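Building hours change in August

Summer hours at the Flutoren building start the first week of August. The front doors will open at 7 a.m. and lock at 5 p.m. After that you will need your badge, and the side entrance by the bike racks is the one to use. The loading door stays on its usual schedule.

Parking is changing too. Viron is repaving the lower lot, so 52 of the 104 spaces will be closed for 14 days. Please use the upper lot or the street. Monthly permits are good in both places, and nothing needs to be moved on your account.

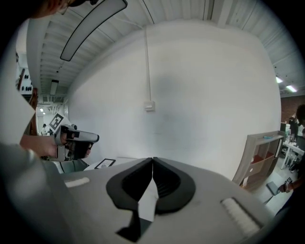 By the Flutoren Tenant Office
Building News | 2 min read

The lunch counter on the ground floor, run by Ferri, will close at 2 p.m. while summer hours are in effect. Coffee is still available on the second floor — bring your own cup if you have one.

Mail pickup moves up to 3:30. Packages that miss it go out the next business day. If you are expecting something large, call the front desk the day before.

The Sunday water shutoff on floors three and four is still on, from 6 a.m. to noon.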